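Spring walk-through, Odukoya Hall, ground floor and basement
Done by: Amos Nakamura
Date: March 3, 2020

Same list as December, with my comments after each line. I went round with Svitlana Hrynyshyn, who has the keys I don't have (there are a lot of keys I don't have).

1. Front doors open fully and latch – OK
The left one still scrapes when you push it hard. It latches, so I'm passing it, but I'd love to see the hinge looked at before summer when the wood swells up again.

2. Exit signs lit – OK, one exception
The sign over the coat room flickers. Yichen Shao says he has a spare tube in his office, so I'm leaving this open until I see it in the ceiling!

3. Fire extinguishers in place, tag current, needle in the green – NOT OK
We have 5 downstairs and all of them are hanging where they should be. Two have tags that ran out over the winter. I called Lornov and they can swap them next week. Please don't move the kitchen one to cover the gap, I know it's tempting.

4. Stairs and handrails – OK
Rail is solid all the way down, I leaned on it like a fool at every bracket. The tape on the bottom step is peeling again. I pressed it back down with my shoe, and no, I don't count that as a repair.

5. Boiler room clear of storage – NOT OK
Folding chairs. Again! They were stacked right up against the panel door, and Svitlana and I dragged them back to the closet ourselves. If you're the one putting them there, come find me and we'll work out a better spot, I'm not mad.

6. Hot water at the kitchen sink – OK
Reads 118 on my thermometer. Fine by me.

7. First aid kit – partly OK
Plenty of bandages, no burn gel, and the scissors have wandered off. I've put both on the Truketti order.

8. Work tables and cords – OK
Tables steady, no wobble in the legs. Wherever a cord hangs off the side of a table, keep it out of the walking path, please.
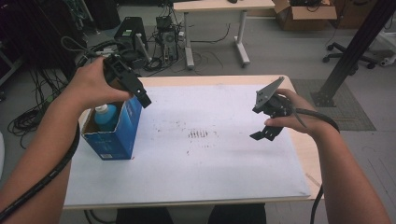

9. Windows in the back hall – OK, but stiff
The middle one took both of us to open. Thaddeus Obi offered to wax the tracks, and I said yes before he could change his mind. I'll check it again when I come back for the extinguisher tags.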